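Coffee Station Questions
Pistham Serviced Offices, Kitchen and Refreshments

Where is the coffee station?
Each floor has one on the kitchen counter. It is open to all tenants and their guests until the building closes.

Do I have to pay for cups and lids?
No. They are included in your monthly fee. Large catering orders go through the front desk.

How often is the station restocked?
Twice a day, at 7 in the morning and again after lunch. On Tuesday the organizer is also emptied and wiped out. 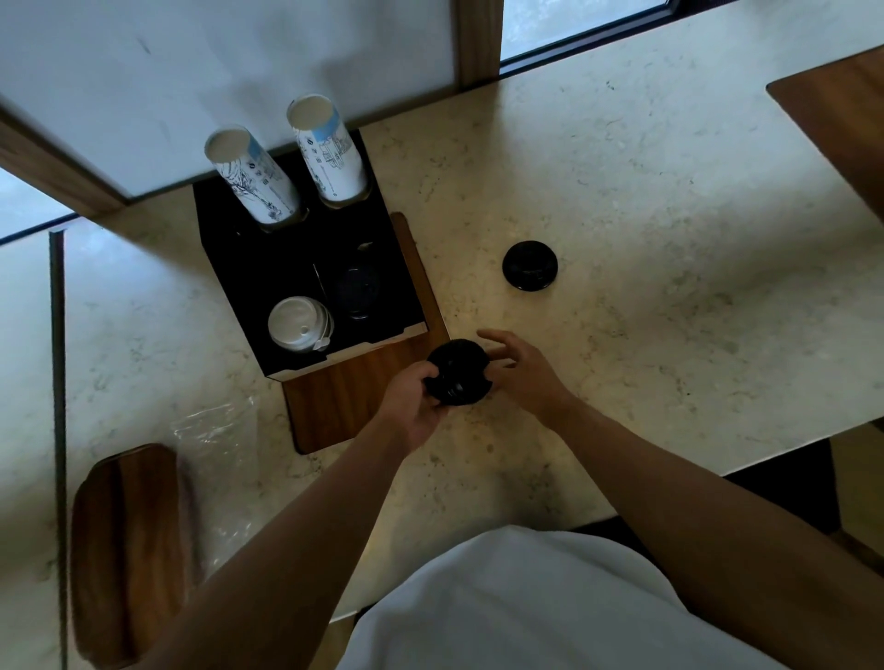 Which lids go with which cups?
Lids are sorted by type, and each type has its own compartment in the organizer. White lids with the raised sip spout stay in one front compartment and black lids in the one beside it, with the tall paper cups standing in the back row. Please don't mix the stacks. If you pull out more black lids than you need, separate them over the counter and put the clean extras back the same way up.

How many lids should be left out?
Up to 60 per compartment. Taller stacks tip over. Spare sleeves are in the cabinet marked Lonska.

My lid keeps popping off. What should I do?
Press around the whole rim, then check the side opposite the sip opening. If it still lifts, try another lid.

Can I use my own mug?
Yes. The Cusi machine takes mugs up to 3 inches across.

Who do I tell if we run out?
Call the front desk at extension 70.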